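4.2 Rules of practice for hand-held collection

The rules we describe in this section grew slowly, and we would like to be open about that, since a reader who meets them all at once on a page may think they were handed down whole. The first version was a single sheet written by Emília Říha, and it dealt almost entirely with how a session should begin. By June it had grown to 12 rules, and several of the original ones had been dropped or folded into others. We keep to the name the group gave it, the Putness sheet, although very little of its first wording is left.

The opening rules concern the tool itself. Before a session the operator opens and closes the fingers fully, looks over both finger pads for tears or lifted edges, and checks that the vents on the body are clear. A pad that has been changed is written down with the time of day, and the next recording is kept apart until someone other than the operator has looked through it. We tried for a while to let operators judge for themselves whether a new pad "felt the same" as the old one, and we found that people who were equally careful gave quite different answers – so the sheet now treats every change alike, however small it may seem to the person holding the gripper.

A second group of rules is about people sharing a room. Much of our collection is done with more than one operator at work, and we have come to like it that way, for the company as much as for the speed. It does ask for some manners. Operators agree on their places before anyone starts recording, they speak up before walking behind a colleague, and a marker that has been set up for one station is never borrowed for another in the middle of a run.

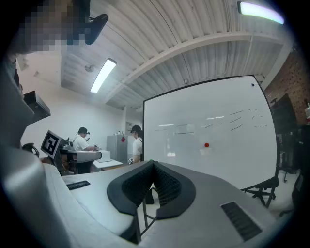 The same group of rules covers faces, and here we were stricter than some of our colleagues first wished. Any recording in which a person's head can be seen has the head obscured before the file leaves the collection machine, and this applies to the operators themselves, even those who told us kindly that they did not mind. Consent is asked for again at the start of each month of work. Anyone may withdraw a session without giving a reason, and the session is then removed from the Estard store and from every copy made of it.

Figure 7. A collection room in use, seen from the hand-held gripper.

To learn whether the rules were being followed, we went back over 581 recordings made under the fourth version of the sheet. Of these, 103 lacked at least one entry that the sheet required, most often the note on the state of the pads. Missing consent entries were far less common, and every recording without one was set aside. We had expected newer operators to account for most of the gaps, and were a little humbled to find that the more experienced ones, ourselves included, skipped the pad note just as readily.

In the fifth version we moved that note to the top of the form and made it a single choice with room for a comment. In a later check of 40 recordings the entry was present in all but two. We would not lean too heavily on so small a check, and it was made by people who knew what they were looking for, but it did persuade us that the order of a form deserves as much thought as its contents.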